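The Town That Voted to Stop Talking

The Murbridge council has a new rule on public comment, and its backers would like you to believe it's about saving time. Speakers used to get 7 minutes at the microphone. Now they get 3, and they have to sign up by noon the day before, on a form the town website loses whenever it feels like it.

The official story is that meetings ran too long. Maybe so. I sat through the September session on the Gretton Road rezoning, and 34 residents spoke. Most of them were against it. The council passed it anyway, then took up the comment rule at its very next meeting. I'm told the timing means nothing.

Supporters point to Clegg, the next town over, where a similar limit has been in place for years. Fine. Clegg also posts its agenda a full week ahead. Murbridge posts on Friday evening for a Monday vote, and last month the attachments were missing.

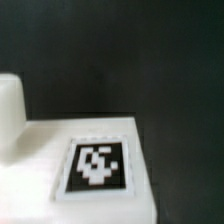 Can residents get the rule reversed before the next election?

Only if 4 council members vote to repeal it, and the same members who passed it still hold the majority.

A petition is going around, and I signed it. I don't expect much. The clerk has promised a "review of the process" in the spring, with public comment welcome, provided you sign up by noon.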